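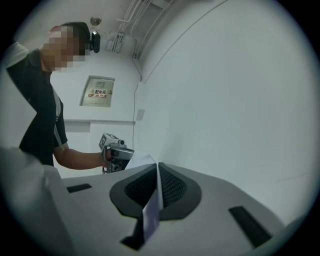

News > Members' newsletter > Housing and bills

2020-11-06
2 min read

Does the "smart" heating offer add up?

Leaflets from Skevberg have been going through doors in Tatcombe again. The offer is the same one they made in July: a Tunus heating control, fitted free, with a promise that your bills will fall. The big number on the front is £3801, which the leaflet calls your "lifetime saving". It doesn't say whose lifetime, or the boiler's.

We asked for the working and got a two-page reply. The saving is spread over many years and assumes that gas prices go up every winter. It also assumes that the household now leaves its heating on all day, whether anyone is in or not. I don't know many people round here who do that. If you already have a timer and turn the dial down at night, most of the saving has been made before the fitter parks his van.

Then there is the word "free". The control is free. The plan that makes it work is not, and if you leave early there is a £50 charge, set out in the small print on the back. Skevberg told us this was "in line with other offers", which may be so. It would still look better on the front.
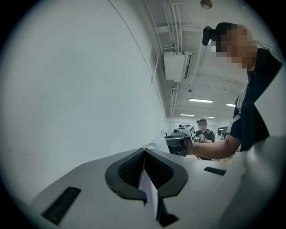
The leaflet also says that 2720 homes have signed up. Perhaps they have. Signing up tells us nothing about what those homes paid afterwards, and when we asked for before and after bills we were told the figures were being prepared. We were told that in July as well.

The people on the Dobson estate who took the first offer are split. A few like being able to change the heating from their phone, and fair enough. One household says its bill went down, but it had new windows put in the same month, so I wouldn't hang much on that.

If you are tempted, get your last full year of bills out first and ask Skevberg to base its sum on those. Ask for the yearly cost of the plan in writing. We'll print the before and after figures if they ever turn up.

Recent items
- Loft insulation: what the grant leaves out
- Tatcombe bus times, again
- Are water meters worth it for two people?
- Dobson estate parking: the replies so far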